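Getting the House Ready for a Cold Rain Blow: What Helps and What Doesn't 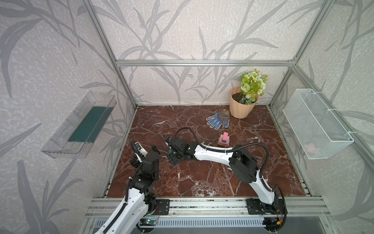

Pale green artificial flowers in a ribbed pot.

Every October the same lists come back around as soon as the forecast maps turn blue. Tape the windows. Fill the bathtub. Buy the gadget. I've lived on the wet side of the hills long enough to have tried most of it, and I'd say half of those lists were copied from each other by people in dry places.

Start with the forecast itself. When a storm is still a week out, the models swing all over, and the loudest map is the one that gets shared. I don't do a thing until two runs in a row agree on the wind direction. Wind direction matters more to my house than the rain total. Four inches straight down goes off the roof and away. One inch driven in from the southeast comes under the back door and into the pantry.

Taping windows

Skip it. Tape doesn't make glass any stronger, and you'll be scraping gum off the panes until spring. Spend the time checking that every sash is locked, top and bottom. An unlocked sash rattles and leaks, and a locked one pulls tight against its strip.

Door snakes and foam strips

A rolled bath towel does the same job as the long stuffed tube from the store. The foam strip is worth buying, but measure the gap first. I put in strip that was too thick two winters ago and the door wouldn't latch. Clean the frame with rubbing alcohol, let it dry, then stick. If you stick it onto a damp frame it will be on the floor by morning.

Gutters

This one the lists get right. Clear them before the leaves get soaked, and run a hose down each downspout. If water backs up, the clog is usually at the elbow. I'm not sold on mesh guards. Honeylyn Manalo down the road had them put on the whole house, and her roof still drips over the front step because fir needles lie flat on top of the mesh and make a mat.

Moisture tubs

You know the ones, white crystals in a plastic tub. I set a Testska tub in the hall closet and left it alone for a month. It collected a little water and the closet smelled the same. For a small, shut cupboard, maybe. For a room, no. Opening two windows across from each other on the first dry afternoon did more for me than the tub did.

Home weather stations

I have a Priltudine on a post by the shed. It cost me $285 and I like it, but don't take its wind number as gospel. Anything mounted below the roofline reads low. The rain cup also reads low in a hard blow, as the drops go past it sideways. A straight-sided jar set out in the open, with a ruler, keeps it honest. Virgilio Javier wrote in to say his agrees with the airport every time. His is on a mast in a bare field, so good for him.

Space heaters

Plug them straight into the wall. No power strips, no extension cords, and keep them 3 feet from curtains and bedding. "Heats the whole house" on a box means nothing. Shut the door of the one room you're sitting in.

Filling the bathtub

Worth doing if you're on a well, because the pump quits with the power. On town water I don't bother with the tub, though I do fill 7 jugs for drinking and coffee. If you have small kids, don't leave a full tub standing at all.

Wet boots

Newspaper, stuffed in loosely and changed after an hour, then again at bedtime. Don't set them against the stove. I ruined the soles on a good pair that way and the leather went stiff as a shingle.

Next month: roof rake or no roof rake. Aileen Sison has promised to lend me hers, and I have my doubts.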